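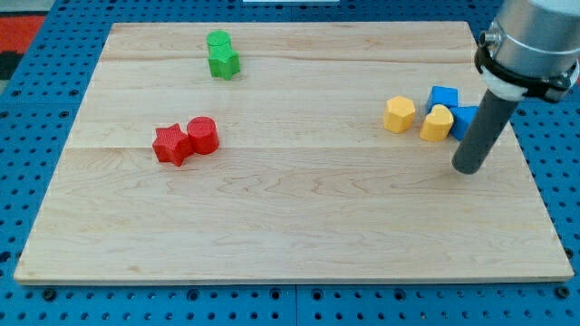
Marwa El Fassi
Staff Writer, Yeoman

I got to Po-yen Poon's kitchen a little after 8 in the morning and he already had a cup of coffee waiting for me, plus half a loaf of rye he wanted me to try before I asked him anything. (I had three slices. With butter. No regrets!)

Po-yen bakes bread for a living now, but for years he sold office phones. "I was okay at it," he told me. "I'd come home and my wife would say, how was your day, and I'd talk about dough the whole time."

He started by selling to neighbors off his porch. A café called Gralomer asked for a few loaves, then wanted more, and by April he was baking 314 loaves a week and sleeping about as well as you'd expect. I asked if he ever thought about going back to phones. He laughed so hard he had to put his cup down.

"There was one night the oven quit with 37 loaves waiting," he said. "I called everybody I knew with an oven. I was driving around in my slippers with dough in the back seat!"

Most of them got baked, too, though he says the ones from his sister's place came out "kind of shaped like a hat."

We talked about flour for a long time, longer than I'd planned, and I'm leaving most of it out, but he feels strongly that people at home buy too much of it at once. "Get a small bag. Use it up. Get another one." He also thinks we all take our bread out too early. "You want it darker than you think. My mom still calls mine burned."

So what's next? He's saved over $2,000 toward a second oven, and he'd like to teach a beginner class for people who've never made a loaf. He keeps changing his mind on the price. When I left, he was leaning toward letting people pay whatever they could.

He sent me home with a jar of starter, which I've named Doug. It's on top of my fridge, and I feed it before bed.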